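The Kitchen That Never Runs Out of Dirty Dishes

A new simulation kit lets small robotics shops practice the messiest room in the house.
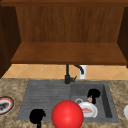
A sink setup in the Wakstead kitchen pack, with a plate resting in the basin.

I have spent three weeks with Wakstead, the virtual kitchen kit from a young outfit called Plostham, and I keep finding excuses to open it again. On paper it is a dull thing: a library of rooms, cabinets, counters and tableware that you load into a simulator so a robot can train there before it ever meets real china. On screen it's a joy.

The pack ships with 252 objects and 20 kitchens, and the kitchens have character. One has reddish-brown cabinets, diamond-set tiles and speckled granite that could have come straight out of my aunt's house. The sink there is a dark gray double piece, ribbed drainboard on the left and deep basin on the right, with a black faucet arching over the back. Drop a plate in at an angle and you have a proper problem on your hands — how do you get a gripper under the rim without banging the wall of the bowl?

That is the kind of question Wakstead is good at. Sinks are hard. The walls are close, the faucet is always in the way, and dishes never land flat. You can shuffle the layout with one command, change the lighting, swap the countertop and run the same task all over again. I set a batch going on a Saturday morning, went out for groceries, and came back to 13 hopeless attempts and one lovely, clean pickup. I cheered. The dog left the room.

Setup took me 20 minutes on a midrange desktop, most of it downloading. The manual is short and friendly, and the sample tasks (clear the sink, load the rack, wipe the counter) all ran the first time. Contact between hard objects feels right, too. Plates tip and slide the way I expect plates to.

I do have some gripes. There's no running water yet, and sponges behave like little bricks. The search tool for objects is slow, and I'd love a wider range of pots.

Plostham says a bathroom pack named Tanasarn is next, with a beta planned for October. A team in Baltamport is already using the kitchens to teach a two-armed machine to stack bowls, and I can't wait to see how it gets on with a full rack.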